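About Wovero

Reading time: 3 minutes

Wovero is a small software company. We write the programs that let a robot arm look at a table, decide what to do, and then do it safely. We do not build robots. Our customers already have the arm, and they come to us when the arm is good but the software around it is slow or hard to change.

The company was started by Genji Kinoshita and Haruto Nagano, who worked before in the same factory automation department. Genji wrote motion controllers there, and Haruto was responsible for the cameras. Each of them had the feeling that the other's part was the one with all the bugs. After some years of this discussion they decided to write both parts together, in one code base, and this is still how we work today.

What we make

Our main product is Wirkon, a planning and control package. It receives the positions of objects from a perception module, plans a path for the arm, and sends commands to the controller 1000 times per second. If an object moves while the arm is on its way, Wirkon plans again from the present position and the arm does not need to go back to its start point. Many customers tell us this is the reason they chose it.

Welard is our tool for recording and replay. Every run is saved with the camera pictures, the plan and the measured joint positions on one time line. When something goes wrong, the engineer can open the run, move to the moment of the mistake and see what the planner believed at that time. We made Welard first for ourselves. A customer saw it on Haruto's screen during a visit and asked for the price, and we had to invent one.

How we test

Before each release we run a set of 1545 tests in simulation. It takes one night. After that we go to the real table, where we use simple colored blocks: cylinders, cubes, prisms. They are cheap, their shapes are clear, and they hide each other in ways that are difficult for the perception. A block behind another block, or behind the tool itself, is a normal situation for us and the software must keep a reasonable guess of where it is.

For pushing tasks we plan the contact point and the direction, and we compare the result with the prediction. The errors go back into the model. In July we changed this part of Wirkon completely, and the new version is now used by all customers with a support contract.

Working with us

A first project usually takes 3 months. We begin with your own recordings, if you have them, and we give you a written report before any code is sold. Our office is on the second floor of the Ikeda building, and visitors are welcome to bring their own objects for the test table. Please write to us some days before, so that one of the engineers is free.

Comments

M. from packaging: We use Welard since last year. The replay is very good, but please let us export the time line to a plain text file.

Haruto Nagano: Thank you. The export is in the next release, on Tue 8 September.

rkl: Does Wirkon work with two arms on one table?

Genji Kinoshita: Yes, if both arms use the same clock. Please write to support and I will send you the settings.

Contact | Privacy | Copyright Wovero, all rights reserved | Back to top
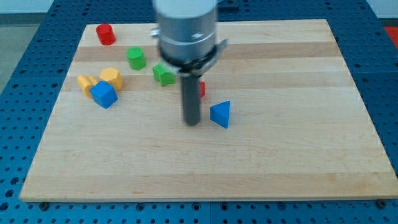

Colored blocks and the tool over the wooden board of a test table.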